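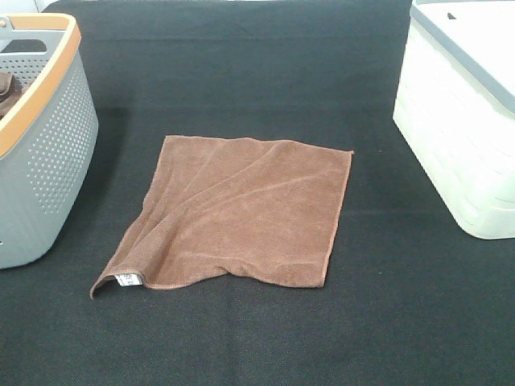 *Brown microfiber towel on dark cloth, with a gray perforated basket and a white storage container.*

**To:** Henk Bakker, Groen Fund
**From:** Lotte Van Hecke, Ornesura Patient Network
**Date:** 26/02/2020
**Re:** Second progress report, plain-language trial results project

Henk, you asked for a shorter report this time and for a straight answer on whether the project is working. My answer is that parts of it are, and that our strongest-looking number is the one I trust least.

## What the grant pays for

People who take part in clinical trials often never hear what the trial found. Your grant pays us to write short summaries of finished trials, have patients check them, and get them to the people who took part. It also covers a small policy piece, where we ask hospitals to make this a routine step at the end of a study.

## Mailing

We sent 2,211 summaries through the participating hospitals. Of those, 1,438 are recorded as "delivered and opened." I would be careful with that second figure. It comes from the Miltix mailing system, which marks a message as opened when the preview pane loads. Paper copies are counted as opened if they don't come back. Roos Koster has asked Miltix for the raw logs twice and has received a brochure and a link to a help page.

Please don't put the open figure in your annual review without a note beside it. I'd prefer that you left it out.

## Did anyone understand them?

We got 200 completed feedback forms. Most people said the summary was "clear" or "very clear." That's pleasant to read, but people who find a document confusing don't usually fill in the form at the end of it, and we wrote the questions ourselves.

Marlina Nasution ran a tougher check. She phoned a small group of participants and asked them to tell her, in their own words, what the trial had found. Several who had rated the summary "very clear" told her the drug worked, when the summary said it did no better than standard care. Our sentence on that point was in the fourth paragraph. It is now in the first, and the word "comparable" is gone from all our drafts.

Her calls cost more per person than anything else in the project. They have also changed more of the text than the forms have, and I would like to move money from printing to pay for another round.

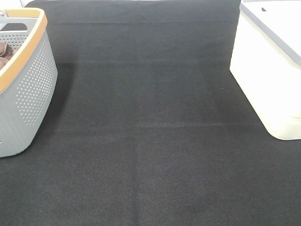

*Two plastic containers on a dark cloth surface.*

## Hospitals

Hendisard, the hospital group we had high hopes for, has signed our statement of support. It has not changed its procedures. Liesbeth Van Leeuwen met with the research office there and was told that results summaries are "strongly encouraged" for study teams. She asked who checks. The office is looking into who checks.

The two smaller hospitals have done better with less fuss. Both now have a line in their study close-out form asking whether a summary went out, and the form can't be filed with that line blank. It doesn't prove the summary was any good, or that it reached anyone – but it is a real change, and I would count it ahead of the Hendisard signature.

## Targets we missed

- We said we would have summaries in three more languages by now. We have one, and the patient reviewers have sent it back with heavy edits.
- The public web page is up and is hardly visited. The original plan spoke of 1,000 visitors a month. I can't find any basis for that figure in our notes, and I wrote the notes.
- The training session for research nurses was postponed by the hospitals. It is now planned for April.

## Spending

We are under budget on translation and travel, and over on staff time. The extra staff time is nearly all Roos chasing contact details that the hospitals had agreed to supply in a usable form. The full table is in the attached sheet. I don't expect to ask for more money, only for permission to shift some of it.

## What I need from you

1. Approval to move the remaining print budget to a second round of phone checks.
2. Your agreement to drop the web visitor target.
3. A letter from the fund to Hendisard asking for a date by which its procedures will change. They answer your letters faster than ours.

Marlina's call notes, with names removed, can be sent over as soon as the second reviewer has been through them.

Lotte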